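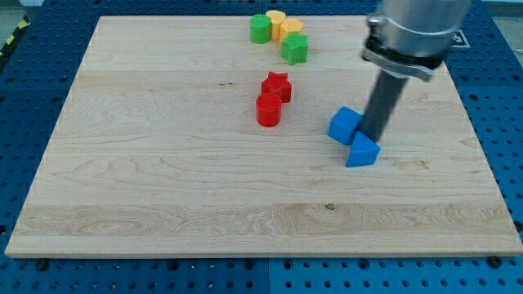

Maple-coloured board with knots and darker streaks in the grain

Refinishing a pale wooden worktop in a shared community room

Posted by Naledi Hendricks, Seixas Residents' Association

Our association is responsible for a meeting room which includes a fitted worktop in pale wood, used mainly for serving tea and for children's activities. The surface was last treated before the present lease began, and we hold no record of the product applied. It has become dull near the sink and there are several grey patches where cups have been left standing.

We have a budget of 300 pounds for the work and would prefer not to close the room for longer than 7 days. I should be grateful for advice on the following matters. Is it necessary to sand the whole surface, or may the grey patches be treated separately? Is oil or varnish the more suitable finish where food is served? We have received one written estimate, for 1,067 pounds, and this cannot be met from present funds.

Ilídio Salgado
Member, Dalla

It is advisable to establish first whether the existing finish is an oil or a varnish. Place a few drops of water on an area that is little used. If the water darkens the wood within a few minutes, the surface is probably bare or has an old oil finish that has worn away. If the water remains in beads, some form of sealed coating is likely to be present, although a well-kept oil finish can behave in the same manner.

An oiled surface may be repaired locally. Sand the grey patches lightly along the grain, widen the sanded area a little so that no hard edge remains, and apply thin coats of oil, wiping away the excess each time. A varnished surface is seldom repaired in this way with success, and the full worktop should be taken back to the wood.

Knots and areas of strong figure will absorb oil unevenly. The difference usually becomes less marked after the second coat. Please check the label for suitability with food, and observe the full curing period stated by the maker before the room is reopened. Cloths used for oiling must be laid flat outdoors to dry, as they can catch fire if left in a heap.

nirine_hall_bookings
Member, Nirine

We had ours oiled and it was satisfactory. It does require a further coat every January. Users of the room should be asked to put mats under hot cups.

Drollon Joinery Forum Desk
Member, Drollon

The estimate seems high for oiling alone. I would request a breakdown, as it may include removal of the sink. Grey marks beside a sink often indicate that the sealant has failed, and this should be replaced before any finish is applied.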